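Gomeo Bench Manual
Section 4: Comparing Grippers on the Tube Task

4.1 Purpose

This section explains how to compare two parallel grippers on the same bench, using capped centrifuge tubes and a test tube rack. It applies to the Flirico finger set and to the Azar finger set. Before starting, complete the arm set-up in Section 2 and the camera check in Section 3. Results are entered in Cleklow under the task code 1773.

4.2 Preparing the bench

1. Clear the table and wipe it down. Residue from adhesive tape must be removed.

2. Place the rack within reach of the gripper under test. Leave open table beside it for a tube to lie flat.

3. Fill the rack with capped tubes. Keep at least one row of holes free for return placements.

4. Lay one capped tube on its side next to the rack. Graduation marks may face in any direction.

5. Bring the arm to its ready position over the table, with the fingers clear of the rack and of all tubes. Confirm that the status light on the joint is green.
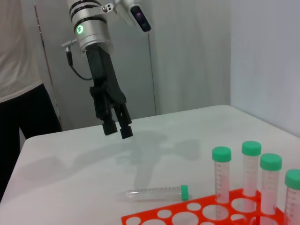

4.3 Setting the controller

1. Open the Gomeo controller page and select the finger set that is fitted. The page does not detect a change of fingers.

2. Set the closing force to 47 on the force scale. Use the same value for both finger sets during the first round of trials.

3. Set the travel speed to Low. The speed may be raised only after a full round has been finished without a stop.

4. Open and close the fingers 2 times with nothing between them. If the pads do not meet evenly, return to Section 2.4 and repeat the finger alignment.

Note: Force settings are stored by user account. An operator who signs in partway through a round must enter the setting again.

4.4 Running a trial

1. Start the recording in Cleklow and wait for the timer to appear.

2. Lower the gripper toward the tube on the table. Stop when the fingertips are just above it, and correct the wrist angle before going any lower. Most failed picks in this task come from a wrist that is not in line with the tube.

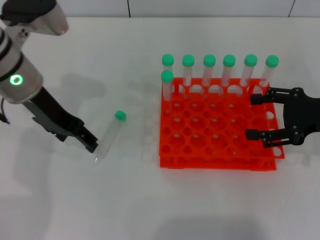 With the wrist angle set, lower the fingers to either side of the tube and close them slowly. Grip on the clear body of the tube — a grip on the cap may turn it and loosen the seal.

3. Lift the tube clear of the table and hold it for the time shown on the screen.

4. Rotate the tube upright and lower it into a free hole. Release only when the tip has passed through the top panel of the rack.

5. Mark the trial as Placed, Dropped or Stopped. Trials that are stopped by the operator count toward the total.

6. Return the tube to the table by hand with the arm paused, and repeat. A full round may contain up to 100 trials for each finger set.

Caution: Keep hands and sleeves away from the table while any arm is enabled. Pausing a trial in Cleklow does not pause the arm. Use the Pause control on the Gomeo controller page.

Caution: Do not use tubes that are cracked or that have a loose cap. Use water only if a filled tube is required.

4.5 Changing the finger set

Move the arm to its service position and switch off gripper power before loosening the finger screws. After the second set is fitted, repeat 4.3 in full, then run the trials in the same order as before. Readings taken before the alignment check must not be included in the comparison.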